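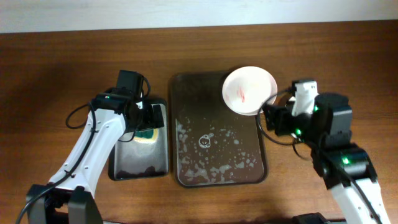 Our group was asked to find out whether "washes clean in seconds" claims on kitchen goods mean anything a shopper can check. We started out doubtful and I can't say we got less so. Most of the claims we read never say what the dirt was, how long it had been sitting, or what was used to scrub it. A small metallic tray with a dark rim and a green and yellow sponge is the kind of setup these claims picture, and even that leaves a lot open. Shiny metal shows glare before it shows grease. Two people can look at the same tray and give it different scores, and in our trial they did.

## What we collected

We saved 209 product listings from three store sites, Semulen, Zurker and Neteo. After removing repeats we had 200. Then we pulled 1638 customer reviews that went with them, and 1174 of those said something about cleaning. The rest were about shipping, color or price.

We sorted the cleaning reviews by hand. This was slow, and two of us disagreed over what counts as a complaint. "Comes clean if you soak it" was marked positive by one reader and negative by the other. We kept both marks and did not average them, so anyone using our sheet should read the notes column first.

## Do the reviews back up the claims?

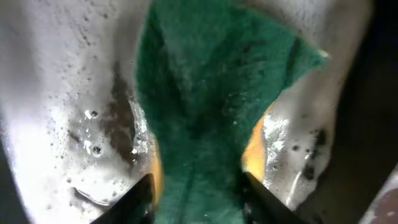 I don't think reviews can settle it, and the main reason is that people leave out their tools. A reviewer says a pan came clean with "a quick wipe" and we have no way to know if that was a soft cloth or something much rougher. A green scouring pad has a coarse, fibrous face, and the yellow sponge layer under it is another surface altogether. Calling both of them "a sponge" hides the one detail we needed. Very few reviewers said which side they used, and the listings were no better.

The Antwi guide we were given in class suggests treating a large pile of reviews as a fair stand-in for a test. We followed it for the first half of the project and stopped. A large pile of vague answers is still vague, and people who write reviews may not be like people who don't.

## Limits

Our own trial was too small to report as a result. We had no standard dirt, and the scoring was done by eye under kitchen lights. We also chose the stores because their pages were easy to copy from, which is a weak reason.

If another group picks this up in January, I would drop the star ratings completely and ask sellers for their test method in writing. We only thought of that after the sorting was done.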